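Document revision 16/01/2019. Replaces the loose installation sheet packed with earlier Uvent 661 units.

# Section 4: Placing and Setting Up the Uvent 661

This section covers the choice of position, wall mounting, duct connection, and first start of the Grastton Uvent 661 room ventilation unit. Wiring to the house supply is covered in Section 3 and must be finished and checked before you begin. Settings for timed operation are in Section 6.

## 4.1 Before you start

Check that the carton contains the following:

- ventilation unit with front cover fitted
- steel back plate
- room sensor with cable
- wall sleeve and outside hood
- foam sealing ring
- bag of screws and wall anchors
- paper drilling template

If a part is missing, do not replace it with a similar part from a hardware store. The sleeve and the sealing ring in particular are made to fit each other. Contact the dealer and quote the part code printed on the bag.

You will also need a level, a pencil, a drill, a core bit to suit the sleeve, a flat screwdriver, and a tape measure.

**CAUTION:** The unit must be disconnected from the supply during all of the work in 4.2 through 4.5. Turning the unit off at the front panel does not disconnect it.

## 4.2 Choosing the position

The unit goes on an outside wall. The room sensor goes on an inside wall of the same room. They should not share a wall, and the sensor should not be in the direct path of air leaving the unit.

1. Find an outside wall with no pipes or cables in the area to be drilled. Use a detector, and check both sides if the wall is thin.
2. Mark the center of the sleeve hole. Keep it at least 800 mm from any corner of the room.
3. Go outside and confirm that the matching point is clear of windows that open, dryer outlets, and boiler flues.
4. Hold the drilling template against the wall and make sure that the front cover can be lifted off upward without striking a shelf or the ceiling.
5. Mark the sensor position at 1,642 mm above the finished floor, measured to the center of the sensor.

Note: The sensor height is measured from the finished floor. If a new floor is still to be laid, add its full thickness, including underlay, to the measurement.

Do not place the sensor behind a door, inside a cabinet, above a radiator, or where the sun reaches it. A sensor in any of these places will give readings that are correct for that spot and wrong for the room. The unit will then run too long or not long enough, and no setting in Section 6 will fix it.

## 4.3 Wall surfaces and corners

Most wall finishes are suitable. Smooth plaster needs no preparation. On rough or textured finishes, the foam sealing ring may not lie flat, and a level patch should be made before the back plate goes on.

| Surface | Preparation | Anchors |
|---|---|---|
| Smooth plaster | None | Supplied |
| Textured plaster | Level patch under ring | Supplied |
| Wood paneling | Pilot holes | Wood screws, not supplied |
| Hollow board | None | Hollow-wall type, not supplied |
| Tile | Tape over marks before drilling | Supplied |

Air moves slowly in corners. A unit mounted too close to one will draw the same air back in, and the rest of the room gets little benefit. The 800 mm distance in 4.2 applies to inside corners and to tall furniture that stands against the wall, which acts as a corner for this purpose. Low furniture below the unit can be ignored if it leaves the air inlet clear.
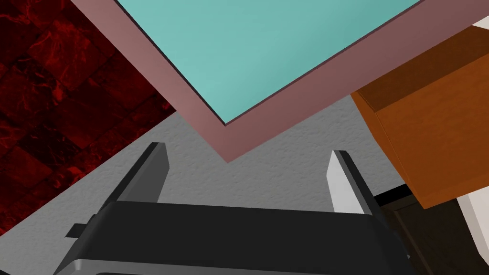
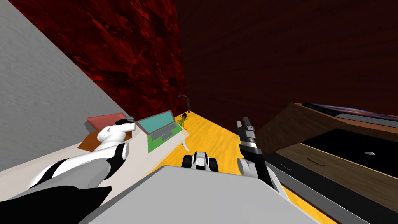
*Second picture: two dark walls meeting in a corner, with a wooden floor.*

Where a room has more than one suitable wall, choose the one farthest from the door. Fresh air then has to cross the room before it leaves under the door. If the door closes tightly against the floor, trim it or fit a transfer grille. The Multard grille listed in Section 9 is the correct size for a single unit. Two units in the same room need two grilles or one grille of double the open area.

## 4.4 Drilling the sleeve hole

1. Tape the drilling template to the wall. Use the level along the printed line, not along the top edge of the paper.
2. Mark the sleeve center and the screw positions through the template. Remove the template and keep it.
3. Drill a small pilot hole through the full wall, falling slightly toward the outside.
4. Check the pilot hole from outside. If it comes out where you did not expect it, stop and measure again.
5. Drill from the inside to the middle of the wall with the core bit.
6. Finish the hole from the outside, using the pilot hole as a guide. Drilling right through from one side breaks the outer surface.
7. Clear all dust from the hole.

**CAUTION:** Wear eye protection and a dust mask. Drilling brick, concrete, and older plaster produces fine dust that is harmful to breathe.

The fall toward the outside lets rain and condensation drain away from the room. A level sleeve will work in dry weather and leak in wet weather. A sleeve that falls toward the room must be removed and the hole corrected.

## 4.5 Fitting the sleeve, back plate, and unit

1. Measure the wall thickness at the hole, top and bottom. Use the larger figure.
2. Cut the sleeve to this length. Remove burrs from the cut end.
3. Slide the sleeve in from the inside until its flange rests on the wall.
4. Fill the gap around the sleeve with low-expansion foam. Let the foam cure for the time stated on the can before going on.
5. Press the foam sealing ring onto the flange, with the adhesive side facing the wall.
6. Fix the back plate over the ring. Tighten the screws a little at a time, working across the plate, until the ring is evenly compressed.
7. Feed the supply cable and the sensor cable through the lower slot.
8. Hang the unit on the upper hooks and press the lower edge until it clicks.
9. Connect the sensor cable to terminal block 2. Either wire can go in either terminal.
10. Fit the outside hood with the opening facing down.

Note: Do not use the high-expansion foam sold for door frames. It can press the sleeve out of round, and the fan cartridge will then be hard to remove for cleaning.

Pull gently on the unit once it is hung. It should not lift or rock. If it rocks, the back plate is bent or the wall is uneven behind it. Loosen the screws, pack the low side, and tighten again.

The sensor cable may be extended with ordinary two-core bell wire. Keep it away from supply cables where possible, and cross them at a right angle where not.

## 4.6 First start

1. Refit the front cover.
2. Restore the supply. The indicator lights orange while the unit checks itself, then green.
3. Press **MODE** until the low speed symbol shows. Hold a strip of tissue near the outlet and confirm that air is moving.
4. Press **MODE** again for high speed. Listen for scraping or ticking.
5. Press and hold **SET** until the display shows the sensor reading.
6. Leave the unit on automatic. Readings in the first day can drift while the sensor settles, and should not be used for adjustment.

If the indicator stays orange, disconnect the supply, wait until the light is fully out, and check the sensor connection. A sensor wire that is seated on its insulation is the usual cause.

If the unit scrapes at high speed only, the sleeve is likely out of round or contains debris. Disconnect the supply, remove the fan cartridge as shown in Section 7, and clean the sleeve before starting again.

## 4.7 Using the unit with a Nikolovski wall control

The optional Nikolovski control replaces the front panel buttons. It does not replace the room sensor, which must remain connected.

1. Disconnect the supply.
2. Remove the front cover and move the small jumper next to the terminal block from **P** to **R**.
3. Connect the control cable to the terminals marked **R**.
4. Refit the cover and restore the supply.

With the jumper at **R**, the front panel buttons have no effect. The indicator continues to work as described in 4.6. To return to panel control, move the jumper back to **P** - the control cable can stay connected.

Write the installation date and the jumper position on the label inside the front cover. Service staff will ask for both. The first filter check for units installed before winter is due in March; see Section 7 for the full cleaning schedule.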